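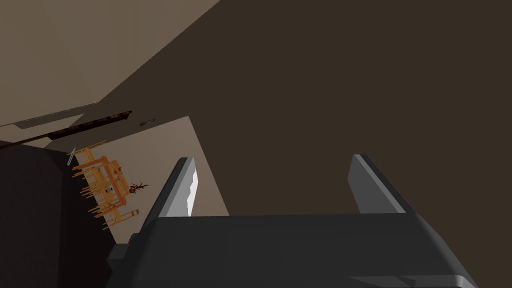
Painting a room in a dark colour. Did ours last September and made most of the mistakes so you get the short version. First thing, decide how much dark you want before you buy any paint. A big dark brown surface next to pale grey and charcoal can look great, I like those three together a lot, but brown on all four walls is a different job and a lot more tins. Start with one wall. You can always do more.

What you need

Filler, 200 grit paper, sugar soap, masking tape, a decent roller, one angled brush. Grey primer (not white!!). Dust sheets. Two coats' worth of paint plus a bit spare. We used Vedinow matt for the wall and Mestano primer under it, both fine, other makes will do.

Prep

Wash the wall. Let it dry properly, overnight if you can. Fill the holes, sand flat, wipe the dust off with a damp cloth. Dark matt shows every lump so shine a torch along the wall from the side and go again where you see shadows. Boring but do it.

Primer

One coat, tinted grey. With white primer I needed four coats on top, with grey it was two. Leave it till the next day.

Cutting in

Tape the skirting and ceiling, press the edge down hard with a filling knife. Brush a strip along all the edges, then get the roller into it while its still wet. If the strip dries first you get a picture frame effect and it wont go away.

Rolling

Load the roller well, dont squeeze it. Work in sections a metre wide, top to bottom, last stroke always in the same direction. Dont go back over bits that are half dry. Leave 6 hours then second coat. Pull the tape off slowly straight after the second coat.

If it goes wrong

Patchy: wait till tomorrow, most of it evens out.
Shiny spots: you've rubbed it. Touch up with a small roller, brush marks show.
Drips: let it harden, sand with 400, repaint the section.

Keep the leftover paint in a jam jar with the colour code on the lid. Mine had no code on it and matching it was a pain.

Skirting boards next, seperate page when I get round to it.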